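Snack Rack and Plant Corner: Gallery

Contents: introduction, parts notes, layout notes, pictures
Compiled by Jae-in Pyo. Layout by Solène Bouvier. Wallpaper hung by Kenneth Dumlao.

This page covers the small display corner with the yellow wallpaper. The corner has one job, which is to hold packets upright on a low rack with some greenery next to it. The notes come first and the pictures are grouped after them.

Walls and floor

The wallpaper is the Pastunel vase-and-rose print, hung on three walls. The pattern repeats every 600 mm. Kenneth started from the back wall and worked out to both sides, and the repeat was matched at the back left corner first. The corner posts and the top rail are aluminum. The floor is a gray marble pattern. It marks easily and should be wiped with a damp cloth only. Do not use the Granard cleaner on it; that one is for the rail.

Rack

Two tiers, light wooden boards, black metal frame, black mesh at the back. The rack stands free on the floor and can be lifted out in one piece. Board depth is 300 mm. The upper board takes the packets that should be easiest to reach. The lower board sits close to the floor and takes the rest. Packets that lean forward should be turned so the heavy end rests against the back.

We tested a version with a front lip in May. It hid the lower third of each packet and was dropped. The drawing is still on file under Poulain, sheet 92, if anyone wants to try it again with a thinner strip.

Flowers and plant

The flowers are artificial, with one yellow sunflower among them. Their place is the left side, toward the back. The succulent goes to the right of the rack in its white pot. Leave a hand's width between pot and rack so the rack can be taken out without moving the plant. The purple and pink garden tool belongs with the succulent.

Wall storage

The back rail accepts hanging parts. A tray has been fitted to it so far, and a mesh basket hangs at the right corner. The basket is held with white cable ties. Lakmal Wanigasekara has asked for hooks instead, and two types from Sukico are on order. Until they arrive, do not load the basket with anything heavier than the jars.

Filling order

1. Rack in position, square to the back wall.
2. Lower board.
3. Upper board.
4. Plant and garden tool.
5. Flowers, turned so the sunflower shows.

Pictures
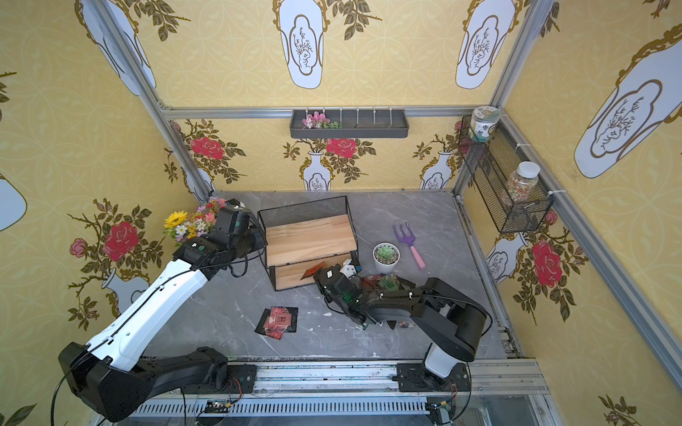 Rack with the upper board bare. 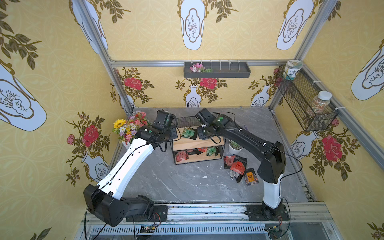

Packets on both tiers, more on the floor below the plant.
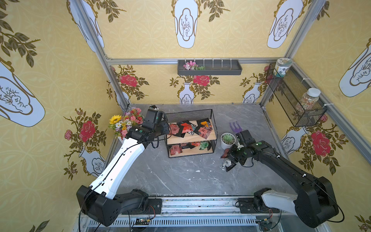 Both shelves stocked; tray on the back rail, basket in the back right corner.

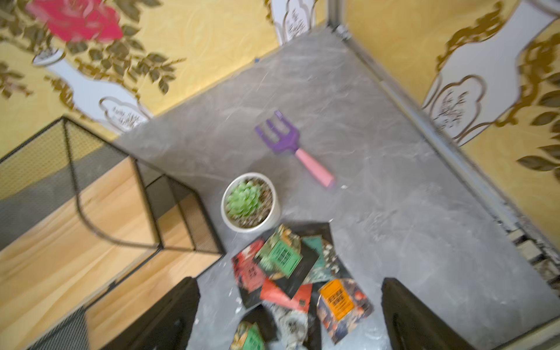

Succulent, garden rake and a loose pile of packets, from directly above.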